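The Last Sock Mender in Merberg

She has the kettle on before I am through the door, and by the time I have my coat off there are two mugs on the counter and a plate of ginger cookies between us, and I have been told to sit anywhere except the green chair, which has a bad leg. It is a raw morning in November and the shop, on the hill end of Chaudhary Street, is warm enough to make my glasses fog.

She has been darning and mending here for most of her working life. Her grandmother taught her on the back porch, using a lightbulb in place of a darning egg, and she still keeps one in a drawer, though she prefers the smooth wooden mushroom that came to her with the business.

"I was seven, and I was terrible at it," she says, laughing. "I pulled everything too tight. My grandmother would put her thumb on the lump and say, would you walk on that? And I'd have to pick it all out again."

The lump is still her test. She hands me a heel she finished last night and tells me to close my eyes and find the mend with my finger. I can't do it, and she is very pleased.
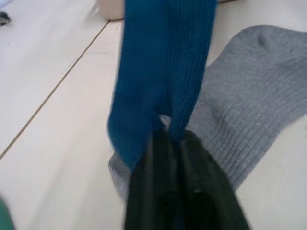 Deep teal-blue, with fine ribbing down the length.

Ribbed socks are the ones people bring her most, and she has opinions about them. You have to follow the ribs, she says, picking up each little ridge as you go, or the patch sits flat in the middle of all that stretch and pulls away within weeks. She likes a yarn slightly thinner than the original, and she washes it first so it won't shrink later.

The town used to know a good deal about this. The Munder mill opened down by the river in 1893 and made hosiery for three generations of local feet. There were 588 people on the payroll in its best year, her grandmother among them, closing toes by hand at a long bench by the windows.

"They talked all day," she says. "You'd think they'd be sick of socks, but then they'd come home and mend the family's! My grandmother said the ones from work belonged to strangers, so they didn't count."
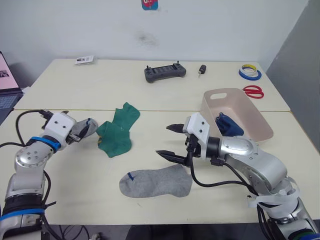

Grey, with a dark blue stripe at the toe.

I ask whether it makes sense to mend a sock when a new pair costs less than lunch, and she takes the question more kindly than I deserve. Some don't make sense, she admits, and she tells customers so. If the sole has gone thin all over, she'll suggest cutting it up for dusters. But a good wool sock with one hole in it has years left, and people get attached. A man came in with a pair his late wife had knitted, more darn than sock by then, and asked her to keep them going for one more winter. That was five winters ago.

"I don't charge him properly," she says. "Don't put that in. Oh, go on, put it in, he knows."

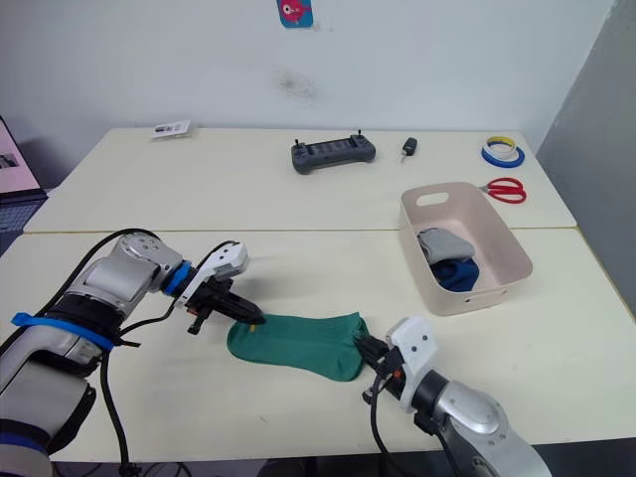 A green sock laid flat.

Her advice for beginners is cheerful and short on rules. Start before the hole is a hole, when you can just see light through the heel. Use a blunt needle. Go well past the edge into the sound part, and leave a small loop at each turn so the mend has some give. She buys her yarn from Brutel, two towns over, where they will still wind off a small amount if you ask nicely, and she saves every leftover in cookie tins sorted by color, or they were sorted until her grandson got into them.

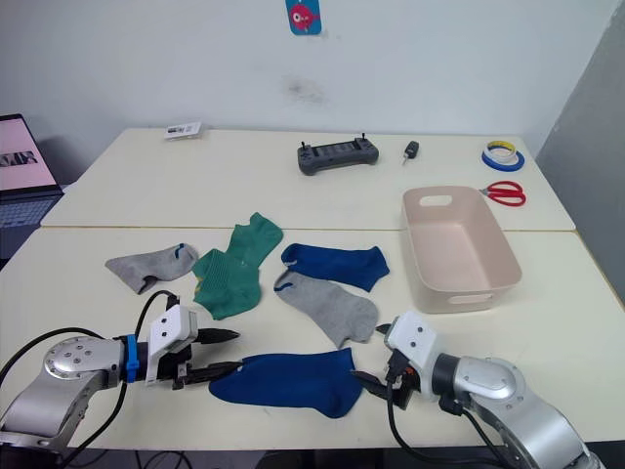
She teaches an evening class now, in the room above the shop, and it fills up faster than she ever expected. Half of them are in their twenties. They like bright patches, orange on navy, pink on brown, and it took her a while to come around to that after a lifetime of trying to be invisible.

"I thought it was showing off," she says, topping up my tea without asking. "Then one of the girls did a yellow heel on an old gray sock and I went home and did one for myself."

She sticks out her foot from behind the counter, and there it is, yellow as an egg yolk. Before I leave she makes me take off my left shoe, shakes her head at what she finds, and tells me to bring the pair in when I've washed them.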